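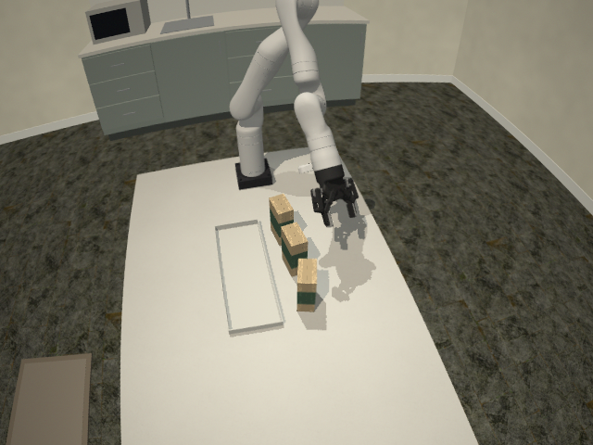 January
By Senga Baxter

Oketti opens its building to visitors twice a year, and I went to the winter one because I wanted an answer to a question readers keep sending me: can you buy a machine yet that will clear a table? The short answer is no. The longer answer took three hours, including lunch.

The company has the upper floor of a former seed warehouse on Casado Road. Check-in was slow and the stairs are steep. If you go in the summer, park behind the tile store, which has a sign saying it's fine on open days.

Our group was led by Abelardo Cárdenas, who runs testing. He started us in the room where most of the work happens, and it's a room full of desks. The first practice runs are done on a computer, in a simulated kitchen with a counter, a sink, a microwave and a big plain table with an arm mounted on it. The job that day was wooden blocks with a green band and a shallow tray. Pick up a block, put it in the tray, go back for the next one.

A man in our group asked why blocks and not cups. Cárdenas said blocks are where you find out what's wrong with the grip, and that they do have cups, and the cups go badly. The software runs the block job 600 times overnight with the pieces stood in different places and turned different ways. In the morning somebody goes through the failures. He had last night's list up on a monitor and scrolled through it for us. Most entries were a block tipped over on the approach. A few were a block let go too early, on the rim of the tray.

He let us watch several runs at normal speed, both from across the room and looking straight down over the gripper. The overhead view is the one I'd ask for. From the side it all looks easy. Looking down, you see how little of a block the fingers have to work with and how much the arm's own shadows cover the table. 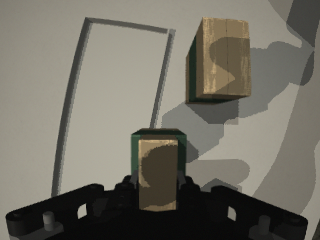
I asked if shadows matter to the software the way they'd matter to me. He said yes, they had a bad stretch last fall when it kept treating dark patches as things to steer around, and they now change the lighting between runs so it can't get used to one setup.

Speed is the other problem. On the runs I watched, one block took longer than it takes me to put away a dinner plate, and a person wouldn't stop to think before closing their hand. Cárdenas didn't argue. His team isn't working on speed this year.

After that we went down the hall to the shop-floor side, which they call Vusto. This is a packing cell, real hardware behind a clear panel, lifting cartons of light bulbs off a belt and into a shipping case. It holds 48 cartons to a case and it filled one while we stood there. It was dull to watch, and I mean that as praise. The cartons are all the same size and come down the belt facing the same way. The woman minding it told me she steps in when a flap is open. On a bad shift that's often.

So there is the gap as I saw it. A machine can do a chore when the parts match and arrive where they're expected. My kitchen table has mail on it, a fork under the mail, and a glass with an inch of milk. I described it to Cárdenas and he laughed and asked what kind of glass.

I did ask about a date for a home product and he wouldn't give one. There was a leaflet by the coffee for something named Zeter, a countertop arm for loading a dishwasher rack, with no price on it and no photo. The staff at the table said it was early and they'd been told to leave it there.

Lunch was sandwiches and a decent bean soup. The dishes went into a gray tub and a young man carried them off to the sink.

The next open day is in June. Sign up early, the morning groups fill first.

Filed under: Visits & Tours, Home Machines

More from this section
Two Days at the Regional Packaging Fair
Robot Mops, One Year Later
What a Laundry Plant Still Does by Hand
Reader Mail: Window Cleaners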